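**Wanted: patient people to teach two robot arms some kitchen jobs**

Hi, I'm Tia. I look after the teaching sessions for Skollo, a small project that's trying to get a pair of robot arms to cope in an ordinary kitchen. We need 6 people from April, and you don't need to have touched a robot before. If you can make beans on toast and you don't lose your temper with a stubborn jar, please keep reading!

You'd sit at a desk with two hand controls, one for each arm, and whatever your hands do the arms copy. You get a task on a card (take the lid off the pot, hang up a mug, put a plate back in the rack) and you do it, then you reset the table and do it again. Each go is recorded and the software learns from the lot of them. We're after 2270 good runs by the end of the project, so yes, there is a fair bit of repetition.
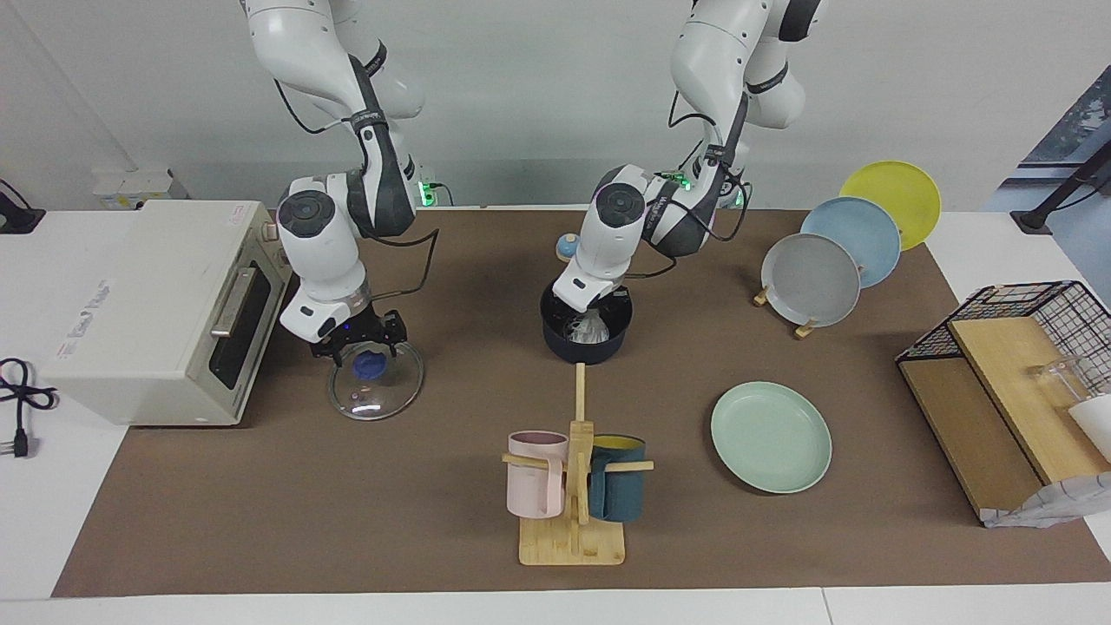
Most people are hopeless for the first hour. I was dreadful – I spent a whole morning chasing one plate round the table and went home in a sulk. Then it clicks, and you start feeling where the fingers are without thinking about it. Glass lids are the thing everyone moans about, and anything in a floppy bag comes a close second.

What I'd like from you:

- steady hands and decent eyesight (glasses are fine, I wear them)
- happy to do the same small job over and over
- willing to say when a run went badly, so we can bin it
- able to get to our workshop for 9.30 in the morning

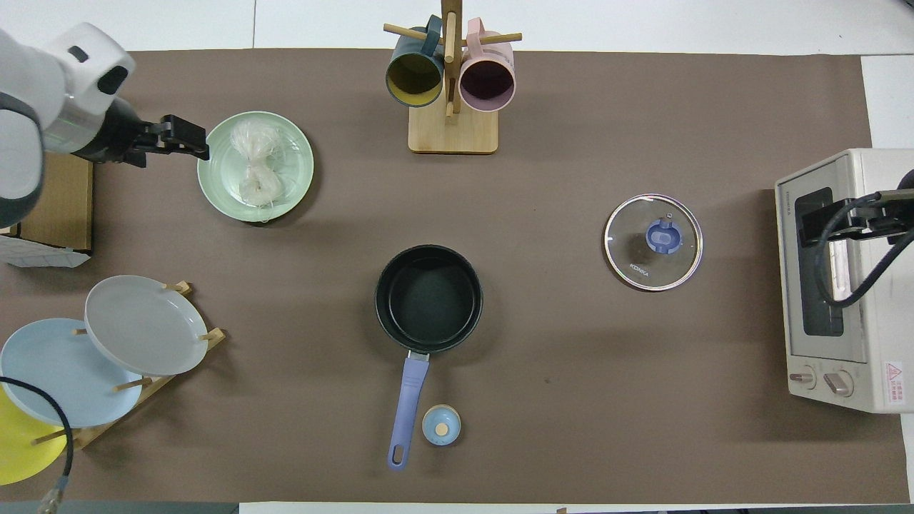
Left-handers are very welcome, we're short of them. Sessions last 5 hours with a proper lunch in the middle and as many tea breaks as your wrists want. Benedikt Petersen will train you for the first couple of sessions, and after that you'll mostly be working next to me or Pavithra. Cooks, knitters and people who play video games have all done well at this, but so has a retired bus driver, so don't rule yourself out.

Pay is by the session, training included, and we cover your bus or train fare. You book your slots through Tiketti and can swap them up to the evening before.

To apply, send a few lines about yourself to Malathi Acharya at the Skollo office. No CV please – just tell her which days suit you and the fiddliest thing you've ever done with your hands.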